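Friday, late

Slow day at the shop, so I finally read the Closevix write-up that has been sitting in my bag. Four pages on folding. They claim their arm can do a T-shirt in 2 minutes if the shirt starts out flat and face down. Nothing on what happens if it starts out in a basket like everybody's laundry does.

I did a pile of shirts after lunch and tried to pay attention to my own hands for once. I pinch a shoulder seam without looking. I know which layer I've got by how thick it feels. If the cuff is twisted I shake it, and if that doesn't do it I shake it again. I couldn't write those steps down for a new hire, let alone for a machine. Long sleeves are worse than short ones. The cuff never ends up where the arm does.

Then lint. We use the sticky rollers, and the trick is to hold the cloth down with the other hand or the whole front comes up with the roller. Button plackets you go along, never across. Dark fabric shows everything, and dots make it harder to tell lint from pattern. 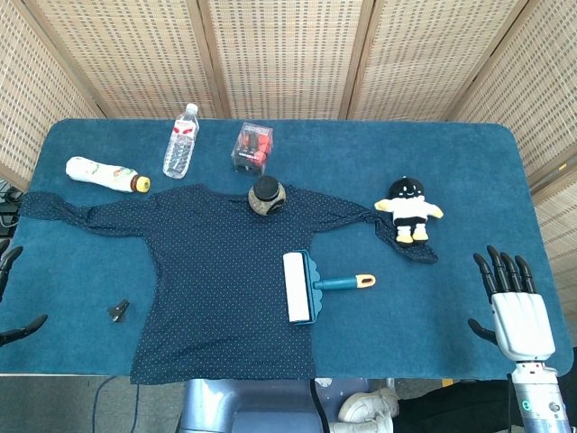 Can a machine take over the lint rolling yet?

On one shirt, laid out by somebody, maybe. For a full rack of mixed clothes with a person waiting at the counter, I'd say it is still years off.

I asked the Senitz rep the same thing when he came through in August and he talked about the press line for the whole visit. The press line is fine. It has been fine since we moved to Strickland Street. You put the shirt on the form, it closes, it opens. But a person dresses the form, and a person takes the shirt off and checks the collar. We have 3 people on that and I don't see it going down to 2.

What I would pay for is something that clears the table. Every evening it's clips, bottles, rollers, whatever came out of pockets, and I put it all away before I can wipe down. If a machine could pick up small things and put them in the right bins overnight, slowly, I wouldn't care how long it took.

Clakesow is supposed to have a demo day next month. I might go if I can get the morning covered. I'd bring one of our own long sleeves, wrinkled, and ask them to start from there.

Out of roller refills again. Order 6. Home by nine, leftover soup.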